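How to fold a long piece of printed fabric on the bed

Folding a large cloth alone is not difficult, but many of us learned it from somebody who was always in a hurry.

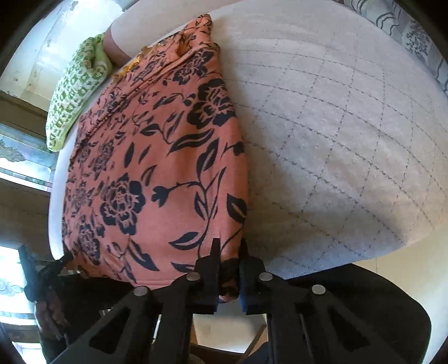
A reader wrote to me that she always folds on the floor, as her bed is too soft and the cloth sinks into the cover, and she asked if the result is worse. No, the floor is good if it is clean. I prefer the bed for my back. With a soft bed you only need to smooth more slowly, and to use the palm of the hand instead of the fingertips.

The method below is for any long, thin fabric: a scarf, a light bedspread, a length of cotton which waits for the sewing machine. I use the same steps for all of them.

What you need

A bed or a big table
Clean, dry hands
Two clips of any kind, if the fabric is slippery
A flat shelf or a drawer to put it in afterwards

Before you begin

Take everything off the bed, also the pillows. Pull the bed cover until it is flat. A quilted cover is quite helpful, the fabric does not slide on it so easily as on satin. If you have a plain smooth cover, put a cotton sheet on top.

Check that the fabric is completely dry. I once put away a curtain that was still a little damp in the hem, and in August I found it with grey spots which never went out. Now I wait one night more, even when I think it is ready.

Step 1. Spread it out

Lay the cloth along the bed, with the good side down. Stand at the foot end and pull the bottom edge gently towards you. Then go to the side and do the same. Do not pull from a corner only, it makes the fabric go diagonal and you will fight with it until the end.

Step 2. Find one straight edge

Choose one long edge and make it straight. Only one! Beginners try to correct both sides at the same time, and when one is good the other has moved. You can use the side of the bed as a ruler if it is straight. Many beds have rounded corners, and there I use a line of the quilting.

If the fabric is light, fasten the corner to the bed cover with a clip. Take care that the clip has no sharp teeth.

Step 3. Fold lengthwise

Take the opposite long edge and bring it over to the straight one. Leave it about a finger short of the edge, so the upper layer does not stick out when you fold again. Smooth from the fold to the open side. The print helps you here: with big flowers you see quickly if the cloth is twisted, as the stems begin to lean.

Repeat the fold until the strip has the width of your shelf. My shelf is 30 centimetres deep, so I stop a little before that.

Step 4. Look at the top end

The far end is where the layers like to bunch, for you are standing at the other one. Walk there and open the creases with your hand. Look also between the layers. Small things travel in folded cloth, and I have found socks, a handkerchief and one time the belt of a dress which I was searching for since spring.

Step 5. Fold the length

Now take the bottom edge with both hands and bring it up to the top end. Press out the air with your forearm. Fold again in the same direction until you have a neat packet. For a very long piece I fold in three parts, it makes a flatter packet than folding in half many times.

Storing

Put the packet with the closed fold to the front, so you can take out one without opening its neighbours. Strong colours I keep away from the window, and when I have dark and light prints together I place a white pillowcase between them.

Every few months I open the pieces and fold them at a different place. An old fold in cotton becomes a pale line after some years, and ironing does not remove it.

If it goes wrong

The packet is thick on one side: the edges were not together in step 3. Open it only to there, you don't need to start from zero.

The fabric slides off the bed: it is too heavy on the floor side. Move it more to the middle and clip both lower corners.

There are many small creases: let the cloth hang over a door for 30 minutes, then try again.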